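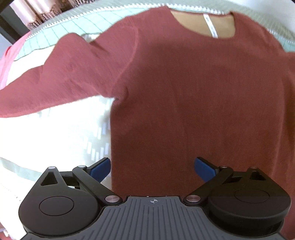
**Shuzhen Tan**
Data collection lead, Harnwood garment folding study

# 4. Recording a garment demonstration

This section covers one recording session with the hand-held gripper, from laying out the garment to checking the file. It assumes the gripper has been calibrated (Section 3) and that you have a participant sheet for the home you are in.

The study compares two ways of training the Pukirine folding policy. One uses demonstrations made on a bare table in the lab. The other uses demonstrations made on beds and sofas in people's homes, with whatever covers are already there. Both sets have to be recorded the same way or the comparison is worth nothing, so please follow the steps in order even when a shortcut looks harmless.

## 4.1 Lay out the garment

1. Leave the bedding as you find it. Do not swap a patterned cover for a plain one, and do not pull the sheet tight.
2. Put the garment down front side up, with the neckline pointing away from you.
3. Spread the sleeves out to the sides. Leave small humps and wrinkles where they fall. A bunch of cloth at the underarm is fine.
4. If there is a label inside the collar, leave it the way it lands. Do not tuck it in.
5. Enter the garment type, main color, and fabric on the participant sheet. Use the color list on the back of the sheet. "Maroon" and "red" are separate entries.

> **Note:** Clothes with a lining or inner back in a different color should be marked "two-tone" on the sheet. The Vlad segmentation step tends to treat the inside of a scooped neck as a second object, and we score those runs separately.

## 4.2 Check the view

1. Hold the gripper over the middle of the torso with the fingers open.
2. Look at the preview. Both blue pads must be visible, and so must the round target mark at the base.
3. Check that you can see the neckline and at least one full armhole seam. The ends of the sleeves may run out of view.
4. Look for washed-out areas. Strong light on white bedding beside the garment is acceptable. Strong light that hides the edge of the garment itself is not. Close a curtain partway or move to the other side of the bed.

> **Caution:** Do not change the exposure setting between demonstrations. If you have changed it by mistake, end the session and start a new one.

## 4.3 Record

1. Press the trigger once and wait for the tone.
2. Hold still over the garment for 2 seconds. The opening frames are used to align the start pose.
3. Bring the gripper down to the first grasp point. For long-sleeved tops, this is the side of the torso just below the underarm.
4. Close the fingers on the cloth only. If you pick up the sheet as well, open the fingers, lift clear, and try again without stopping the recording. Failed grasps are kept.
5. Fold in the order printed on the task card.
6. When the last fold is down, lift the gripper clear and press the trigger again.

Each demonstration should take less than 30 seconds. Longer ones are still uploaded, but they go into the "slow" group and are left out of the main result.

> **Caution:** Keep your free hand out of view. A run with a bare hand touching the cloth has to be thrown away.

## 4.4 Save and check

1. Open the session in Gernora and play back the first and last demonstration.
2. Confirm that the pose track has no gaps. Gaps show up as gray bars under the timeline.
3. Type in the garment code from the sheet and press **Save**.
4. Leave the gripper on its charger until the upload finishes.

If the pose track has a gap in the first or last demonstration, check all of them. Large areas of plain, overexposed white are the usual cause. Patterned covers, trim, and stitching lines give the tracker more to hold on to, and home sessions have had fewer gaps than lab sessions for that reason.

## 4.5 How the recordings are used

The June release held 3362 demonstrations. After the checks in Section 6, 3000 were kept for training, split evenly between lab and home. The policy trained on the home half did better on unseen bedding. It did slightly worse on the bare table, mostly on the second sleeve fold. We do not yet know whether that comes from the surface or from the wider mix of garments in the home set.

For this reason, garment type now matters more than it did. Before each visit, check the list of types that are still short. Pacita Saludo keeps the list and can tell you which ones to ask for.

Section last changed August 1, 2025: step 4 in 4.1 added, time limit in 4.3 lowered.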